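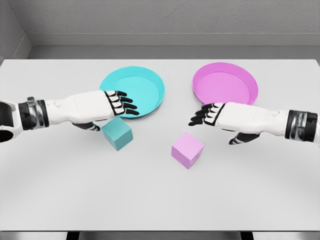

Unit 3: Place settings and small-plate service

Course: Introduction to Food Service
Instructor: Tsegereda Abera
Handout revised October 13, 2026

Read before class: chapter 3 of the course reader, through the end of the section on banquet seating. The quiz covers the reading and this handout.

1. Terms

Cover. One guest's complete place setting, and also the space it takes up on the table. When a captain says a room is set for 22 covers, that means 22 guests.

Charger. A large flat plate that is already on the table when the guest sits down. Food does not go directly on it. In some houses it is removed before the first course, in others it stays under the soup and salad and leaves before the main. Ask which is wanted.

Flatware. Knives, forks and spoons. Some older texts say silverware for the same thing whatever the metal.

Hollowware. Serving pieces with depth: pitchers, tureens, sauce boats, coffee pots.

Underliner. A small plate placed below a bowl or cup. It catches drips and gives the server something to hold.

Station. The group of tables assigned to one server.

2. Spacing

The usual allowance is 24 inches of table edge per guest, measured from the center of one plate to the center of the next. Formal dinners with three or more glasses go up to 30 inches. Family-style meals need room down the middle of the table for platters, so the width matters as much as the length. A 30-inch table is narrow for this. Try for 36 or wider, or use a side table.

Plates sit one inch in from the table edge. Flatware lines up with the bottom of the plate. The quick check is the top joint of your thumb, which is close enough to an inch for most people.

3. Order of setting

Start with the linen. Get the crease centered before anything else goes down – moving a cloth under a finished table is not possible.

Next come the plates or chargers, which fix the position of everything else. On a rectangular table, put down the two end covers first, then the middle, then fill in between. Guests on opposite sides should face each other directly.

Flatware follows, forks on the left and knives on the right with the blade toward the plate. Pieces used first go farthest out. Spoons go to the right of the knives. Dessert pieces can be set above the plate or brought in later.

Glasses last. The water glass stands just above the tip of the main knife, and wine glasses run from there to the right.

4. Small plates

Shared small plates have become common enough that they get their own section this year. The cover is simpler: one side plate, one fork, one knife, napkin, water glass. The work moves to the service itself. Dishes come out as the kitchen finishes them, so the table has to be cleared more often, and clean side plates should be offered when a sauce from one dish would spoil the next.

Leave open space in the center. Bereket Gebru, who ran the dining room at Chala for several years, told last year's class that he allowed no more than 3 shared dishes on a table for four at one time. When a fourth was ready, something had to be cleared or combined first.

5. Worked problem

The banquet hall at Gestthorpe has 884 square feet of clear floor. A host wants round tables of eight with standard chairs. Planning figure: 13 square feet per seated guest, aisles included.

884 divided by 13 is 68 guests.
68 divided by 8 is 8.5 tables.

Set eight full tables, for 64 guests. The other four can be seated at a smaller table if the shape of the room allows it. Always draw the plan before promising the higher number. Pillars, doors and the service entrance are not in the formula.

6. Practice for next session

Work in pairs. Set one formal cover for soup, fish, meat and dessert, then reset the same space for small plates. Mulugeta Tesfamariam will check the formal covers and Mahlet Assefa the others. Bring a tape measure and a clean side towel. Hair tied back, closed shoes.

Anyone who missed the August orientation needs to see Berhanu Shiferaw about a locker before then.

Next unit: Clearing and crumbing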